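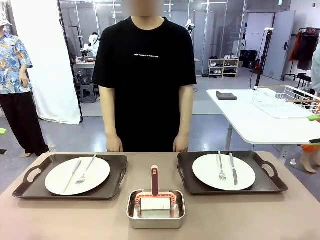

Girkedberg Tabletop Props Kit, reviewed after a season of recording

I've been meaning to write this up since December, when our second box arrived, and I kept putting it off because I wanted to use the thing properly first. Well, now I have. We collect demonstrations of household tasks for a learning system – people doing ordinary chores at a table while the cameras run – and for a long time our props came from whatever store was closest. That works fine until something breaks and the replacement is a slightly different shade, and then you spend an afternoon arguing about whether it counts as the same plate.

The Girkedberg kit is meant to save you that argument. It comes in one large box with dining and cleaning pieces, enough to lay out two matching places and a fair number of odd jobs besides. Ours has trays, white plates, knives and forks, a small steel pan, a lint roller sort of tool with a long handle, and a drawer's worth of smaller stuff I won't go through. We paid $222 for the first box and the same for the second, which I thought was steep until I added up what we'd been spending on loose plates.

Let me start with the trays, because they are my favorite part by a mile. They're dark brown, with a cut-out handle at each short end, and those handles are a gift. A lot of our tasks begin with carrying or sliding a tray, and with our old ones (flat rims, nothing to hold) every person invented a different way to get their fingers under. Now the grasps are much more alike, and when we do want variety we can ask for it. The dark color also sits nicely against a pale tabletop. Lilian Mwaipopo, who checks our recordings, told me her rejection pile got noticeably smaller once we switched, and she is not a person who hands out compliments to trays.

The plates are plain, round and white, and I have very little to say about them except that they stack well and we've only chipped one. 

Cutlery is where I have mixed feelings. It's shiny! Lovely on a dinner table, a nuisance under bright room lights. A knife lying on a white plate will sometimes flare, and our tracking loses the edge of it for a moment. We got around this by turning the piece a little before each take, and since we want different starting positions anyway (one place set with the knife and fork slanting across the plate, the other with them closer to upright) it costs us no extra time. Still, I'd pay a few dollars more for a brushed finish. The little steel pan has the same trouble, with that bright rim of its own.

The roller was a surprise. I assumed it would live in the box, but it has turned into one of our better props. The handle is long and pink, so the cameras pick it out easily, and we stand it upright in the pan between the trays at the start of a take, with the roller end down. People have to reach over the place settings to get it, and you'd be amazed how differently people reach. Vusumuzi Baloyi, who writes our task lists, now puts it in almost 40 of them. My one warning is that it tips if you bump the table, so set it down last.

A word on how we use all this, in case you're weighing it up for your own group. Each take begins with the person standing behind the table, arms down, hands near the back edge, and we don't start until they've settled. Then they hear the task and go. So far we've kept 3,079 takes with this kit, and the props have held up better than our chairs.

I did try the Jaklow set before this one, and the Kang bundle too, on loan. Jaklow's plates were prettier, but the trays had no handles and the paint rubbed off where people gripped them. Kang sends you 54 pieces, and we found we never touched most of them. If you mostly record sorting, that pile of small parts might suit you very well. For meal setting and tidying up, I'd go with Girkedberg.

Small complaints, then. The box lid doesn't close once you've taken everything out and put it back (I have tried, with witnesses). The printed parts list is in tiny gray type. And you can't order a single replacement fork, only a packet, so we now own far more forks than we'll ever need.

Four stars out of five from me, and I'd buy a third box if they'd dull down the metal.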